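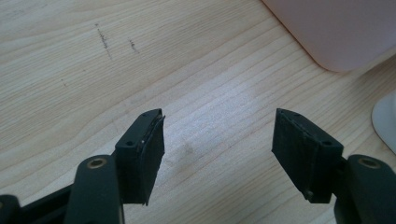 About Stubbs

By Châu Đặng
April

Stubbs is a small school for people who want to repair and refinish their own furniture. We teach evening and weekend classes in one long room behind a tile shop, and we have strong doubts about most of what gets said about wood finishing, including some things we used to say ourselves.

We started because Ánh Ngô and I took the same refinishing course years ago and came home with the same sticky dresser. The teacher had told us that oil "feeds" the wood. Wood is dead. It has been dead since the tree came down, and it doesn't get hungry. Oil soaks in a little way, some kinds harden, and the surface looks darker for a while. That can be a perfectly good reason to use it. We would have liked to hear it put that way before we paid.

So our first class, which ran in Ánh's garage with four students, was mostly scrap boards and labels. Each board got one finish, a date in pencil, and a cup of coffee spilled on it on purpose. We still work like that. The wall at the back of the room now holds 684 test boards, and any student can take one down and try to ruin it. Some of the expensive finishes on that wall look terrible. So do some of the cheap ones. The price on the can has been a poor guide in our experience, and we keep the receipts in a folder next to the boards if you want to argue with us.

What we teach

The basic course is 22 hours. It covers cleaning, working out what is already on a piece, deciding whether to strip it at all, sanding, and two finishes of your choice. You bring something small. A side table is fine. A dining set is too much, and we will send it home.

The part people complain about is how long we spend on not stripping. Plenty of old furniture is dull because it has years of spray polish on it, and a careful wash does more than a weekend with chemical remover. Students arrive wanting to sand. We understand, since sanding feels like progress, but you can go through a thin veneer in seconds and there is no putting it back. Ánh has a coffee table at home that proves it.

There is also a repair course (loose joints, split seats, drawers that stick) and an open bench night for anyone who has finished the basic course. The bench night has no teacher, only whoever is on duty with the keys, and it tends to run late.

What we don't claim

We don't promise that you'll save money. Once you add up paper, rags, finish and your own evenings, a used table from a thrift store may well be cheaper. We don't say that refinishing raises the value of a piece, either. With real antiques it often does the opposite, and if you bring in something that looks old and untouched we will probably tell you to get it looked at by somebody who has nothing to sell you.

We are wary of the word "natural." Plenty of natural things will give you a rash, and plenty of cans with a leaf on the label have a long list of drying agents on the back. Read the back. We are just as wary of "food safe," and when students ask us about cutting boards we hand over the maker's data sheet and go through it with them line by line.

Nor do we hand out a certificate. We tried one for a year. It was printed on nice paper and meant that you had paid and turned up.

Money and suppliers

The basic course costs $650, materials included, except for the piece you bring. It's a lot. Rent is the largest share of it, then insurance, then abrasives, which we go through faster than we ever planned for.

Two suppliers have offered us deals. Trernard wanted its name on the door in return for free wax, and Lakix offered $2000 a year if we would use only its varnish in class. We said no to both, though we still buy Lakix varnish at the normal price for one of the exercises. Poltasance lent us a dust extractor for a season. We gave it back when it was due and bought a used one of another make. If we ever do take money from somebody who makes finish, it will be written on this page.

Who we are

I teach the basic course and write the website, slowly. Ánh teaches repair and handles bookings. We both worked in offices before this, and neither of us comes from a long line of cabinetmakers. Other schools make a good deal of their family trees. Some of those schools are very good, and some taught us to feed a dresser.

Visitors are welcome to sit in on the first hour of any class before signing up. Wear shoes you don't care about.

Contact: use the booking form or leave a message with Ánh Ngô at the front desk | © Stubbs. All rights reserved. | Back to top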